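How to Get Red Marker and Paint Off a White Table (and keep your wood blocks clean while you do it)

Posted in: Surfaces, Worktables
Filed by Hiu-tung Huang

Quick one. White tabletops are great until something red touches them. Then you've got a pink cloud in one corner forever, or it feels like forever. I've cleaned a lot of white tops by now, at home and at the Surlow workroom, and this is the order I go in. Start weak, work up. Stop when it's gone.

Total time maybe 45 minutes if you include the waiting. Most of it is waiting.

What you need

Two soft white cloths (white! a dyed cloth can leave its own color and then you're chasing that)
Dish soap, plain
Warm water in a bowl
Baking soda, a couple spoonfuls
Rubbing alcohol, the regular drugstore kind
Cotton swabs
An old soft toothbrush
A melamine sponge, optional, read the warning first
Dry towel
Fine sandpaper if you have bare wood blocks to clean too
Gloves if your hands crack like mine do

I also keep a bottle of Mumard surface spray around, mostly for the final wipe. You don't need it. Soap does the same job, it just doesn't smell like lemons.

Before you start

Find out what the top is made of if you can. Laminate, melamine, painted wood, lacquer - they don't all take the same treatment. Painted is the touchy one. Alcohol can lift paint, and then your stain is gone and so is your table. Flip up a corner or look under the edge. If you can't tell, treat it like its painted.

Do a test spot. Somewhere at the back or underneath, size of a coin. Dab, wait a minute, wipe, look at the cloth. White on the cloth from a white table means stop, you're taking off finish.

Move the small stuff. Blocks, cups, paper, whatever. Bare wood especially. An unfinished wood block set down on a wet pink puddle drinks it right up and you will not get it back out with a cloth. Yuk-lan Yeh lost 12 blocks out of the Peng set that way in August. They're still in use, they're just pinkish on one side.

Then look at the stain from low down, with the light coming across. You want to know two things. Is it sitting on top (you'll see a ridge or a crust) or is it flat and just color? Crust comes off first, dry. Color comes off second, wet. If you wet the crust first it smears, and smears on white go wide.

Know what you're looking at

Even a small patch can have a few kinds of mark in it, so don't treat it as one thing. Dark streak with ragged edges: that's where the most color is. Long pale smears: probably somebody already wiped it once and dragged it. Little dabs off to the side: transfer, from a sleeve or the bottom of something. I do the pale ones first. They come up easy, and you learn what the stain responds to before you go at the dark one.

A plain background helps too, for spotting what's left. White top, light wall behind, no pattern. You notice every last smudge, which is annoying and useful.
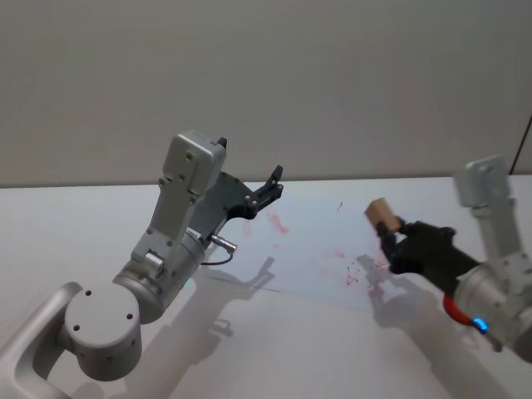
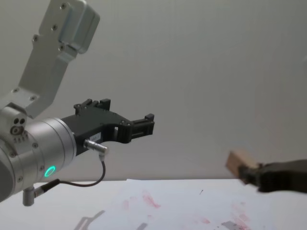
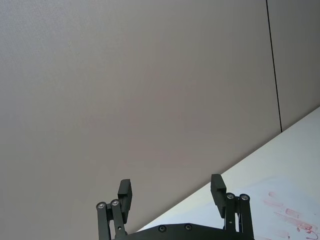

White top and light gray wall in all three. The red and pink marks are in all three, in the third one down toward the bottom right corner; the small wood block is in the first two.

Step 1. Dry pass

Dry cloth, light pressure, brush any loose bits toward you and off the edge. If there's a crust, use the side of a plastic card and hold it almost flat. No metal. No razor blades, I don't care what the video said.

Wipe the crumbs up right away. Red dust plus one drop of water is a new stain.

Step 2. Soap and warm water

Drop of soap in the bowl. Dip the cloth, wring it hard, it should be damp and that's all. Start outside the stain and work in. Always in. Going outward just makes a bigger pink circle.

Fold to a clean bit of cloth every few wipes. When you run out of clean bits, rinse and go again.

If it's washable marker you may be done here. Kids' poster paint too, mostly. Dry it and look again before you move on, wet surfaces lie to you.

Step 3. Let it sit

Still pink? Lay the damp soapy cloth flat on the patch and leave it. I do 23 minutes, because that is exactly how long the Rondia episode I listen to runs. Twenty is fine. Thirty is fine. Don't do it on raw wood or anywhere there's a seam in the top, water gets down in there and swells things.

While it sits, do your blocks (further down).

Step 4. Baking soda

Baking soda with enough water to make it like toothpaste. Dab it on the leftover color with a fingertip, then small circles with the soft toothbrush. Gentle. Count to thirty or so, wipe, rinse, look. You can do this two or three times. If the shine is going dull under the brush, quit. On glossy lacquer I skip this step alltogether.

Step 5. Alcohol

For permanent marker this is the one that works, and it's good on old dry red too. Only if your test spot was fine.

Window open. Swab, not cloth, so you hit just the color. Roll the swab, don't scrub. You'll see red come up on the cotton. New swab when it's pink all over. You'll go through a lot, that's normal - I bought a box of 384 last spring and it's nearly gone.

Ragged dark streak: come at it from the ends toward the middle.

Then wipe the whole area with plain water to get the alcohol off, and dry.

Step 6. Melamine sponge, last resort

They work. They're also very fine sandpaper, basically. On a matte top you can get away with it. On a shiny one you'll leave a dull patch exactly the shape of your panic. Damp, barely any pressure, five or six strokes, stop and check.

Step 7. Final wipe

Plain water over the entire top, edge to edge, not just the corner you were working on. Otherwise you get a clean spot and that looks as bad as a dirty one. Dry towel. Done.

If there's still a ghost of pink after all that, leave it a few days and do step 2 again. Some reds fade by themselves with daylight. Some don't. I have one at home shaped a bit like a boot and we've made peace.

Cleaning bare wood blocks

Different rules. Small unfinished cubes, no varnish, no wax. Water is not your friend.

Do not soak them. Do not put them in the dishwasher. (Peng set, again. Different person. They came out furry and two of them split.)

Dusty or grubby: barely damp cloth, one face at a time, then stand them on a rack or a towel with air around them. Turn them after an hour. Leave overnight before you put the lid on the bin.

Marker or paint on a block: sand it. Fine paper flat on the table, face down, move the block and not the paper. Go with the grain on the long-grain faces, end grain takes longer. A few strokes, check. Put scrap paper under so you're not grinding red dust into your nice clean top. Knock the sharp corners back a touch when you're done.

Try to take the same off matching faces, if anyone's going to stack them. A block that's been sanded hard on one side only sits a bit off and you feel it by the fourth one up.

Sticky: a swab with a tiny bit of alcohol, wipe, air dry. Test on one first, it can darken some woods.

Keeping the top white

Scrap paper or a tray under anything red. Red is the worst, then purple. Yellow barely counts.
Caps on before markers go down on the table. Caps ON.
Wipe at the end of every session even if it looks fine. Pale smears don't show at night and then there they are at 8 a.m.
Check the bottoms of cups, jars and blocks before you set them down.
Pick one corner for messy stuff and keep it there. You'll be cleaning one corner and you'll know where to look.

Things I'd skip

Bleach - yellows some tops, and mixing it with anything else under your sink is a bad idea. Nail polish remover - eats finishes. Toothpaste - people swear by it, it's just a worse baking soda with mint. Hairspray - old trick, leaves it's own sticky film and then you need soap anyway.

Questions that keep coming in

Does this work on a whiteboard? Dry marker yes, steps 1 and 2 and then 5. Skip the baking soda.

My stain went brown after I cleaned it. Probably soap left behind. Rinse with plain water twice and see.

Can I paint over it? If it's a painted top, sure, but prime first. Red bleeds up through white paint like you wouldn't believe. Yuk-lan has a separate page on priming, look under Surlow notes in the side menu.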